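From: Demetrio Salcedo
To: Skarnach knitters' list
Date: 10/18/25
Subject: Re: [skarnach-knit] folding heavy jumpers without ruining the collar

Kazimír Murín wrote:
> Dear all, I have a big jumper in the Brito pattern, knitted by my late
> aunt in Buvov, and I should like to put it away properly this year.
> Last winter I hung it up like a fool and the shoulders grew. It has a
> high ribbed collar and a lot of raised stitching, and every way I fold
> it the collar ends up squashed or the sleeves make a great lump in the
> middle. Do you fold yours in thirds or roll them? And does anyone
> steam them first? I have read 2 quite different sets of advice and
> each one says the other will ruin the wool.
> Kazimír

Dear Kazimír, and hello to everyone else who is reading over his shoulder,

What a lovely question, and how sorry I am about the shoulders. I did the very same thing to a cardigan years ago and I still wear it, but only with the sleeves turned up twice. Please don't be too hard on yourself. A good soak and a patient afternoon with a towel will bring some of the length back in, and I can write about that separately if you like.

As for the folding, I do mine on the bed. I used to use the kitchen table, but a large jumper hangs over the sides and the weight of the sleeves pulls at everything while you are trying to get it straight. A bed gives you the room, and a bedspread has just enough grip to keep the thing where you put it. If your bedspread has checks or stripes in it, so much the better, as you can use the lines to see whether your hem is level. Mine is a red, pink and white plaid and I would be lost without it.

The jumper I have been practising on is my big green one with the orange and off-white bands, so I think it must be a fair cousin to yours. Lay it out and simply smooth it with flat hands from the middle outwards. Don't tug. You will find one side always wants to curl in on itself, and it is worth going round the bed to see to that before you fold anything at all.
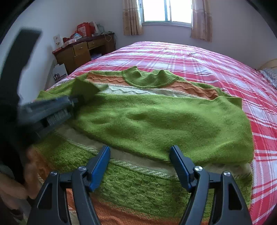 Now, the collar. My own feeling is that you should leave it alone for as long as you possibly can. People press it flat at the very start and then fold everything else on top of it, and by spring there is a crease across it that no amount of steam will shift. I let mine stand up or flop as it pleases until the body is done, and then I open it gently with two fingers and lay it down last. If it is a really thick rib you can tuck a little roll of tissue inside. My mother used a clean sock, and I can't say it was any worse.

For the body I don't do thirds, at least with anything heavy. I bring the hem up towards the chest first, in one generous fold, and only then think about the sides. The ribbing at the bottom is the stretchiest part of the whole garment, so take hold of it through the thickness of the rib, well down from the edge, and lift. If you pinch only the very edge it will flute, and then you have a frilly jumper. Keep a hand underneath if you can, and go slowly — it is surprising how much wool there is in one of these once you have the bottom half of it in the air. 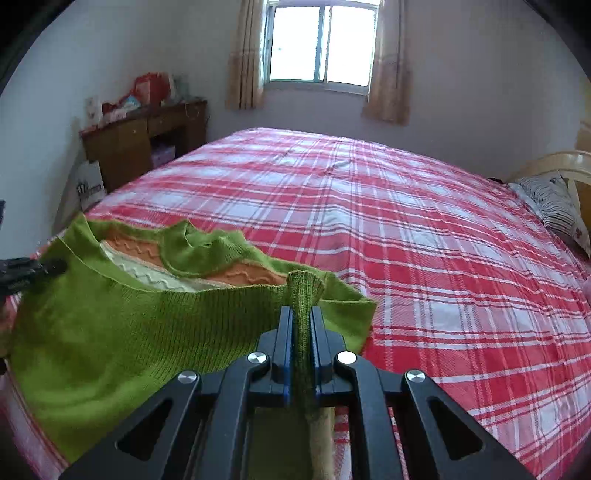
The sleeves are where your lump comes from, I am nearly sure. If you fold both of them straight across the back they meet in the middle, and you get four thicknesses of wool sitting on top of each other with the cuffs making a knob. Try turning each sleeve down along its own side, so that it lies beside the body with the cuff towards the hem, before you bring the hem up. The parcel comes out a bit wider than you would expect but much flatter, and the raised stitches in the middle have far less pressing down on them. This matters more than people think with the wavy lines and the rope edging, as they are the first things to go flat.

If you have already got halfway and it looks a muddle, do please just open it all out again and begin afresh. I must do that every other time! It takes a minute, and it gives you a chance to look along the bands and see that the front and back are lying together.

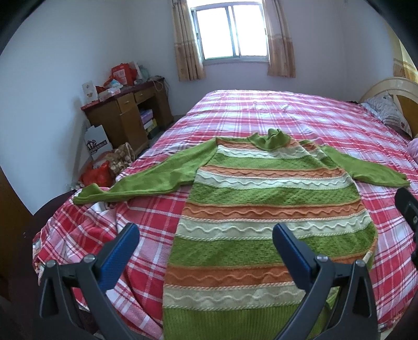
The green jumper laid out with its sleeves spread wide.

You asked about steaming. I don't, before storing. I air it over the back of two chairs with a towel beneath for a day, and that is all. Anything damp going into a drawer makes me nervous. I know that Jondeo, the wool shop on the corner, used to tell customers to steam everything, so you may well hear from the other camp before the day is out, and I shall read their messages with interest.

Rolling I keep for thin things. I did once roll a thick one to save space in a suitcase, and it came out shaped like a draught excluder and stayed that way until Easter.

Two small matters while I am writing. I still have the Brito chart with the diagonal stitch in the middle green band, if anyone wants a copy, only page 9 has a tea stain over the decreases. And I am looking for 100 grams of the off-white, any dye lot, to mend a cuff in January. I can pay or swap for green, of which I have far too much.

Do let us know how you get on, Kazimír, and tell us a little more about your aunt's jumper when you have time. I should love to hear what colours she chose.

With warm wishes,
Demetrio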